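### 4.2 Rules for contact tasks on shared surfaces

The rules in this section apply to any task in which the arm presses a tool or a cloth against a surface that staff also use. They were drafted by Tawfik and Grabner for the Nullska site and adopted at Dremerari in August, with one change to the wording on force limits.

A cleaning task shall begin only when the operator has confirmed the reach of the arm and cleared loose items from it. The cloth shall be folded into a pad before it is placed under the fingers, so that no part of the hand touches the table directly. Wiping shall proceed in passes along one direction. Where a pass leaves residue, the operator shall record the trial as incomplete, even if the remaining marks are faint. Samir and Kassab had earlier allowed a trial to be closed once most of the mark was gone; we found that this led two operators to score the same table differently, and the allowance was withdrawn.

Of the 1082 trials logged under the Edivix protocol, 447 were scored again by a second operator. Disagreement was most common where a smear had spread beyond the original mark. Such smears are now treated as residue in full (Figure 9). 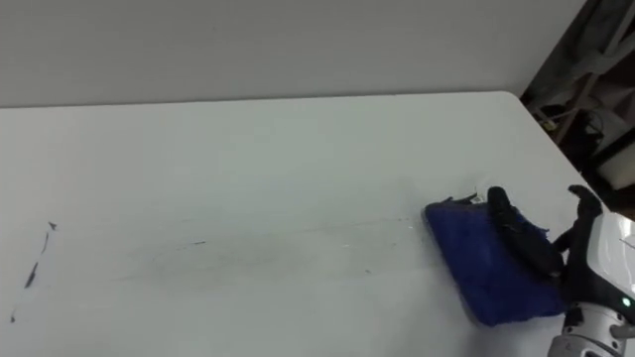

**Figure 9.** Wiping task on a white tabletop. A grey smudge lies to the left of the folded cloth, with darker marks nearer the left edge of the table.

The status light on the arm shall remain visible to the operator throughout. Any change of cloth requires the arm to be stopped, and the change shall be entered in the log before motion resumes. Sites that use a different cloth or cleaning fluid shall repeat the 13 reference trials listed in Appendix B.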